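Valtgate Neighborhood Office
October 23, 2024

The Valtgate Neighborhood Office has completed its review of overnight parking and street lighting in the residential blocks. A summary follows in this thread. The full text is held at the front desk and may be read there during opening hours.

The review began in September, after residents wrote to the Office about dark stretches of sidewalk and late-night parking near driveways. We received 306 written replies. Each has been read and entered in the record.

Parking first. Overnight curb parking remains permitted on one side of each residential street. The side is shown on the posted signs. Vehicles must face the direction of travel and stand close to the curb.

Permits: 943 are currently active in the district. Renewal forms should be returned to Homa Sadeghi at the permit counter. Households holding more than 2 permits will receive a separate letter and need not apply again.
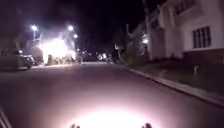
Lighting was the subject raised most often in the replies. Residents asked chiefly for even light along the full length of a block — including the parts that lie between lamps and under trees. Where parked cars stand nose-to-tail beside a dark mass of foliage, as they do on the left of this street, three bright streetlights can still leave the nearer cars only faintly lit. Tree trimming will therefore be scheduled together with lamp work.

Some 70 lamps are on the first maintenance list. The contractor, Stumitz, will post paper notices on each block before work starts. Please move vehicles from the marked spaces by the hour given on the notice.

Residents who wish to report a lamp should give the pole number and the nearest house number. Reports without a pole number are accepted but take longer to assign. Wanpen Siriwan receives all lighting reports.

Requests concerning trees on private lots fall outside this program. Owners may write to Mehrangiz Najafi for the list of approved trimming firms.

Corrections to the parking signs on Ferkeva Street are still pending. Until the new signs are in place, the existing ones apply.

Replies to this thread are not monitored. Written comments may be left at the front desk, addressed to Parisa Esfahani.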